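Gistport Community College
Small Business Operations, Section 2
Handout for Week 4: Fixed and Variable Costs
Instructor: Gemechu Lencho
February 12, 2021

Read pages 15 to 22 of the course packet before class.

A fixed cost stays the same over a given period no matter how much the business sells. Rent, insurance and a monthly software fee are the usual cases. A variable cost rises and falls with output. Flour is a variable cost for a bakery, and fuel is one for a delivery service. Some costs are mixed. A phone plan with a base fee plus a charge per call has to be split into its two parts before you can use it.

Watch the time period. Over one month a lease is fixed. Over several years the owner can move to a smaller shop, so the lease is no longer fixed in any useful sense.

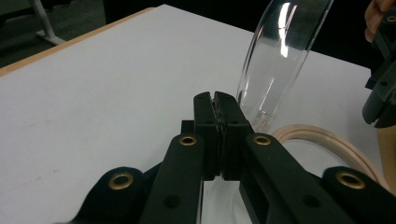
Direct costs are the ones you can trace to a single unit of product. To find them, write a parts list and put a price next to each line. On a piece with jointed arms, the brass-colored grommets at the pivot points get their own line, and so do the black plastic arms. Glue, thread and other supplies used in tiny amounts are normally treated as overhead, even though in theory they could be traced.

Contribution margin is price minus variable cost per unit. Divide total fixed costs by it to get the break-even quantity.

Problem for Monday: Hurari rents a stall for $616 a month and has no other fixed costs. Each bag sells for $22 and costs $15 in materials. Find the break-even quantity. Then redo it with the rent doubled.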